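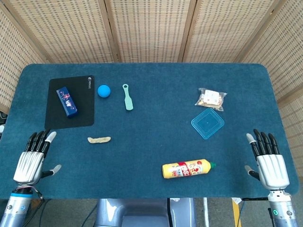 Brunwood Household Word List, release 2

The Brunwood list is a set of everyday words for small household goods, collected from written inventories and checked by hand. It is meant for people who build search tools, spelling checkers or stock lists and need to know which names are in common use for the same thing. It holds 1,020 entries in British English.

Contents

words.tsv holds the main list, one entry per line
variants.tsv holds spelling and hyphen variants, keyed to words.tsv
notes.txt holds remarks on entries where the checkers disagreed
CHANGES lists edits by release

All files are UTF-8 with Unix line endings. Fields are separated by a single tab. There is no header row in words.tsv. There is one in variants.tsv, left in place so that scripts written for release 1 still run.

Fields in words.tsv

1. id: a whole number, never reused
2. headword: lower case unless a proper noun
3. class: one of the 40 class codes
4. plural: empty if regular
5. sources: number of inventories in which the word was found
6. flag: d for disputed, r for regional, otherwise empty

A typical line reads as follows, with tabs shown as bars:

0311 | mouse mat | desk | | 26 |

"Mouse pad" is held as a variant of that entry. The choice of headword follows the source count and implies nothing about correct usage. Where two words had the same count, the shorter one was taken.

Sources

The words come from 500 inventories written for insurance, letting and house clearance. They were typed up under the Zirnus project and passed to us with names, addresses and values removed. The inventories themselves are not part of this release and cannot be supplied on request.

Checking

Each entry was read by two people working apart. Disagreements went to Duangjai Somboon, who made the final choice and wrote the remark in notes.txt. In all, 172 entries carry the d flag. Most of these concern containers, where "tub", "box", "bin" and "crate" overlap and the inventories seldom give a size.

Known problems

Kitchen words are over-represented. Garden tools are thin, and anything kept in a shed is likely to be missing.

The r flag was added late and has been applied only to classes a to k. An empty flag in the later classes should be read as "not checked".

Irregular plurals of compound words are wrong in a few places. Corrections sent in since April are in CHANGES but have not been merged.

Brand names used as common nouns were kept if they appeared in lower case in the source. They may need to be filtered out before use in print.

Use

The list may be copied, changed and passed on, provided this file goes with it. Please cite it as "Brunwood Household Word List, release 2" and give the date of the copy used. The class codes were drawn up by Abdel Hamid for the Brurnine catalogue and are used with permission.

Last edited 2019-08-14.

Contact: Brunwood word list maintainers | © Brunwood | Back to top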